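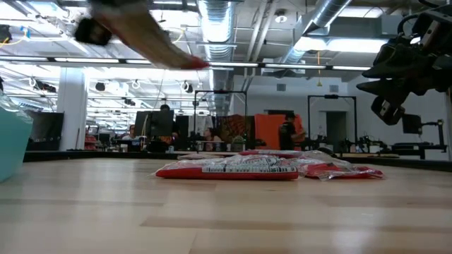 Über uns

Wir sind die Robotik-AG der Berufsfachschule Murkedberg, und wir bringen Robotern das Greifen bei. Das klingt nach einer kleinen Sache, und genau das dachten wir am Anfang auch! Eine Tüte hochheben, eine Tüte ablegen, fertig. Inzwischen wissen wir, dass man sich mit einer einzigen knisternden Plastikverpackung einen ganzen Nachmittag lang beschäftigen kann und abends immer noch Lust hat, weiterzumachen.

Angefangen haben wir mit 7 Leuten, einem geliehenen Arm und einem Tisch, der eigentlich in die Schreinerei gehörte. Heute kommen Schülerinnen und Schüler aus allen Bildungsgängen zu uns: Mechatronik, Informatik, Elektrotechnik, und seit vergangenem August auch eine Gruppe aus der Mediengestaltung, die unsere Videos schneidet und nebenbei die besten Greifer-Fingerkuppen zeichnet. Vorkenntnisse braucht man keine. Wer noch nie eine Zeile Code geschrieben hat, sitzt bei uns neben jemandem, der das seit Jahren macht, und nach ein paar Wochen fragt man sich gegenseitig um Rat.

Woran wir arbeiten

Unser Hauptprojekt heißt Osia. Zwei Greifarme teilen sich einen Tisch und sollen verpackte Ware sortieren: aufnehmen, drehen, weiterreichen, in den Behälter legen. Feste Gegenstände wie Holzklötze oder Dosen haben wir ziemlich schnell in den Griff bekommen. Folienverpackungen sind eine andere Liga. Sie spiegeln, sie rutschen, sie verändern bei jeder Berührung ihre Form, und wenn mehrere davon übereinanderliegen, sieht die Software gern mal eine große Tüte, wo drei kleine sind. Genau deshalb üben wir so gern damit.

Gesteuert wird bei uns auf zwei Arten. Zuerst führen wir die Arme von Hand durch eine Aufgabe und zeichnen die Bewegungen auf. Danach versucht Osia es allein, und wir schauen zu, stoppen, wenn es eng wird, und schreiben auf, woran es gelegen haben könnte. In der letzten Projektphase haben wir 143 Durchgänge aufgezeichnet und ausgewertet. Manche davon sind wunderschön, bei manchen landet die Tüte auf dem Boden - die schauen wir uns meistens öfter an.

Das zweite Projekt ist jünger und heißt Marti. Marti ist ein fahrbarer Wagen mit Kamera, der Material zwischen den Arbeitsplätzen transportieren soll. Im Moment fährt er geradeaus sehr gut und um Kurven mit großer Begeisterung, aber wenig Genauigkeit. Die Lenkung wird gerade komplett neu gebaut, und wer Freude an Getrieben und Zahnrädern hat, ist in dieser Gruppe goldrichtig!

Wie ein Treffen abläuft

Wir beginnen mit einer kurzen Runde im Stehen: Was lief beim letzten Mal, was ist kaputt, wer braucht Hilfe? Dann verteilen sich alle auf die Plätze. Die einen programmieren, die anderen schrauben, eine Gruppe betreut den Tisch mit den Greifarmen. An den Armen arbeiten immer mindestens 2 Personen zusammen, eine am Rechner und eine am Not-Halt. Diese Regel gilt auch für die alten Hasen, und sie gilt auch dann, wenn man »nur ganz kurz« etwas ausprobieren will.

Zum Schluss räumen wir gemeinsam auf und tragen alles Wichtige ins Werkstattbuch ein. Das Buch ist aus Papier, und das bleibt auch so. Darin stehen Schaltpläne, Drehmomente, Skizzen von Greiffingern, die nie gebaut wurden, und eine lange Diskussion darüber, welche Gummimischung am besten auf Folie haftet (sie läuft noch).

Wettbewerbe und offene Tage

Einmal im Jahr fahren wir mit Osia zum Schulwettbewerb der Region. Bei unserer ersten Teilnahme sind wir auf Platz 8 gelandet und haben uns gefreut wie über einen Sieg, denn der Greifer war erst am Abend davor fertig geworden. Seither nehmen wir uns jedes Mal eine Sache vor, die wir vorher noch nicht konnten. Dieses Jahr ist es die Übergabe von einem Arm zum anderen, ohne dass die Packung dazwischen abgelegt wird.

Am Tag der offenen Tür darf man bei uns selbst an die Steuerung. Besonders die Jüngeren haben den Dreh oft erstaunlich schnell raus, und wir freuen uns über jeden, der danach mit Fragen wiederkommt.

Mitmachen

Die AG steht allen Schülerinnen und Schülern der Schule offen, der Einstieg ist jederzeit möglich. Kommt einfach in der Robotikhalle vorbei und schaut erst einmal zu. Geschlossene Schuhe sind Pflicht, lange Haare werden an den Maschinen zusammengebunden, eine Schutzbrille bekommt ihr von uns. Wer regelmäßig dabei ist, erhält am Ende des Schuljahres eine Bescheinigung fürs Zeugnis.

Betriebe, die uns mit Material oder ausgemusterten Bauteilen unterstützen möchten, erreichen uns über das Sekretariat. Gebrauchte Servomotoren, Aluprofile und Verpackungen aller Art können wir immer brauchen - je knisternder, desto besser.

Stand dieser Seite: 7. Mai 2021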